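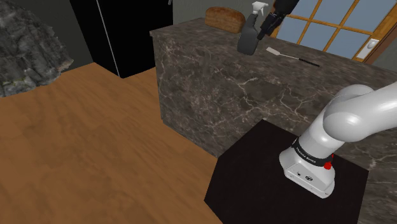
A choke at the feedpoint keeps RF off the outside of your coax, and it is one of the cheaper jobs you can do before the next contest. Without one, the feedline acts as part of the antenna, brings noise down from the house and can put RF into the keyer. Winding it takes an evening. You want a flat surface long enough to lay the coax out straight before you start, and a long counter suits the job, with a towel put down first so the core doesn't chip if you drop it.

What you need

2 ferrite toroids, mix 31, large enough to take the coax
A length of thin PTFE coax
Cable ties
A weatherproof box (I used a Vakley, any grey junction box will do)
2 chassis sockets, or a socket and a pair of stainless bolts if the choke is going straight onto a dipole
Solder, heatshrink and self-amalgamating tape

Check the mix before you buy. Cores pulled from old power supplies are usually the wrong material and you can't tell by the colour. Mix 31 covers 80 m up to 10 m well enough for most stations.

Winding

Stack the toroids and tape them together. Fix one end of the coax to the stack with a cable tie, leaving a tail long enough to reach the socket. Wind 12 turns, counting each pass through the hole as one. Keep the turns side by side on the outside of the core – they will bunch up a bit on the inside and that is fine. Don't pull the coax tight over the edges. PTFE coax will take a fair bend but not a kink.

Tie off the far end. The input and output should finish well apart, as turns that sit close together at the ends add capacitance and spoil the choke on the higher bands.

Boxing it up

Drill the box for the sockets and a small drain hole in the bottom. Solder the braid first, then the centre conductor. Check with a meter for continuity end to end on both, and for no short between them. Glue isn't needed if the core is a snug fit, but a bit of foam stops it rattling in the wind.

Testing

Connect a dummy load to the output and sweep the choke with an analyser. SWR should stay low right across HF. Then put it on the antenna and sweep again. If the curve moves when you grab the coax in the shack, there is still current on the outside, and a second choke where the cable enters the house is worth a try.

Wrap the connectors with tape, starting from the bottom so the laps shed water. I redo mine every August.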